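Stand: 18. Juni 2025

# Fliketti — Wortliste für den Gemüsestand

Fliketti ist eine kleine Wortliste mit Namen von Gemüse, Kräutern und Obst, wie man sie auf Preisschildern im Laden und auf dem Markt liest. Die Liste hat 875 Einträge. Ich habe sie in Telden und Tredow gesammelt, zuerst nur für mich zum Deutschlernen, später für den Sprachkurs Hamada.

## Inhalt

- `woerter.csv`: alle Einträge, Trennzeichen ist das Semikolon
- `varianten.csv`: 260 regionale oder veraltete Namen, jeweils mit Verweis auf den Haupteintrag
- `offen.csv`: 88 Schreibweisen, bei denen ich noch nicht sicher bin

Alle Dateien sind in UTF-8 gespeichert. Wenn die Umlaute in der Tabellenkalkulation falsch erscheinen, bitte beim Import die Kodierung von Hand wählen.

## Felder

| Feld | Bedeutung |
|---|---|
| `id` | laufende Nummer, wird nie neu vergeben |
| `wort` | Schreibweise nach dem Wörterbuch |
| `artikel` | der, die, das; leer bei reinen Pluralwörtern |
| `plural` | leer, wenn kein Plural üblich ist |
| `schild` | Schreibweise, wie sie auf dem Schild stand |
| `ort` | Telden oder Tredow |

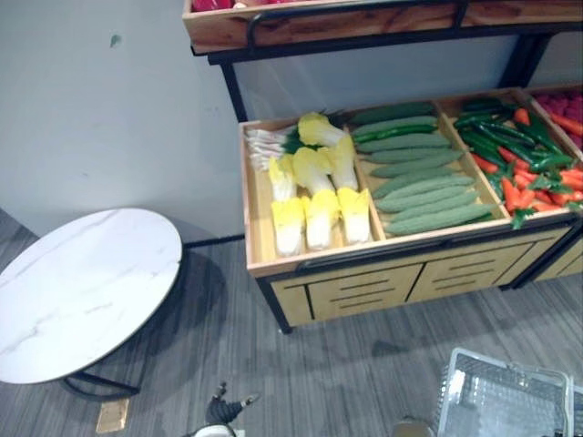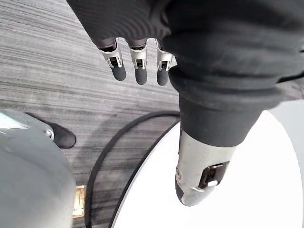 Das Feld `schild` wird nicht korrigiert. Wenn dort »Champions« statt »Champignons« steht, dann bleibt es so, auch mit Apostroph oder ohne Bindestrich. Die richtige Form findet man immer in `wort`. Sortennamen von Kartoffeln und Äpfeln habe ich nur aufgenommen, wenn sie allein auf dem Schild standen, also »Linda«, aber nicht »Speisekartoffeln Linda, festkochend«.

Bei manchen Wörtern gibt es zwei Artikel. In diesem Fall stehen beide im Feld, mit Schrägstrich getrennt (`der/die` bei Paprika).

## Bekannte Probleme

- In 30 Zeilen fehlt der Ort. Ich kann ihn nicht mehr feststellen.
- Feldsalat und Rapunzel sind verbunden, Vogerlsalat noch nicht.
- Die Pluralformen bei Kohlsorten sind uneinheitlich: »Wirsinge« habe ich eingetragen, »Rosenkohle« nicht.
- Preise sind nicht enthalten und auch nicht geplant.

## Mitarbeit

Korrekturen sind willkommen, am liebsten als einzelne Änderung pro Wort und mit Angabe der `id`. Neue Wörter bitte nur, wenn Sie das Schild selbst gelesen haben — Prospekte zählen nicht. Im August bearbeite ich keine Anfragen.

## Lizenz

CC BY 4.0. Als Quelle genügt »Fliketti, Wortliste«.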